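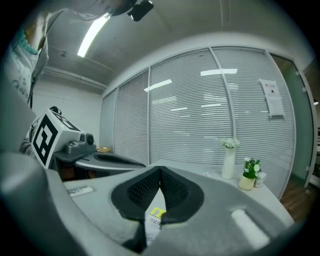
Sunday, started 9:40

Long table under the windows. Cleared it last night, wiped it again this morning. Plan for the day was to get through the Tarnon small items, check each label against the list, and put them away in the Brostholm trays so the table is free for the Issa work.

White tabletop is good for the dark parts and bad for the white ones. Anything white with a yellow label is fine as long as the label faces up. Turned over, I lose it against the table, especially toward the window side before noon. Put a sheet of gray card down for the second half of the batch and that helped. Should get a proper mat. The gray card curls.

Labels. The yellow ones from the new roll hold well on flat faces and lift at the corners on anything curved. Pressed them down with a thumb and left them for 30 minutes, then tried a fingernail under each corner. Flat ones stayed. Curved ones, 6 of them came up with almost no effort, so I took those off and put the item number on with a tie-on tag. Not pretty. If we order again, ask for the narrower size.

The print is too small as well. At arm's length I can tell there is writing, and that is all. I have to pick each piece up to read it, and over a whole batch that is most of the time spent. Suggest two lines only: item number, then drawer. The supplier name can go on the list.

The plain white label stickers are a separate problem. They come off the backing too easily and end up on the table, then on a sleeve, then on the wrong item. Keep the sheet in its folder and peel one at a time. I have been telling myself this since April.

11:15 – stopped for coffee. Blinds half down after that. The light was coming straight along the table and the glare on the glossy labels was worse than the small print.

Sorting went like this. Left end of the table for not checked, middle for the one in hand, right end for done. I had it the other way around last time and kept reaching across myself. Trays on the cart behind me, not on the table. Turning around for every piece sounds slow but it keeps the done pile from spreading.

18 items did not match the list. Most are the same mistake: the list has the old Drasirum number and the label has the Tarnon one. I wrote both in pencil in the margin and did not change the file. Someone who knows which number the Issa order was placed under should decide before we relabel anything.

Also the list says 2,000 labels left on the yellow roll. There is no way. The roll is down to a thin ring around the core. I think the figure was copied from the box when it arrived and never updated. Crossed it out and wrote "check".

2:30 – finished the batch except for the mismatches, which are in the shallow tray with the lid off, bottom shelf of the cart. Please leave them in the order they are in, it follows the margin notes.

To do
Mat for the table, gray or dark green, matte
Narrower labels, two lines, bigger print
Sort out Drasirum / Tarnon numbering
New folder for the white stickers, the old one has lost its flap
Tie-on tags are nearly out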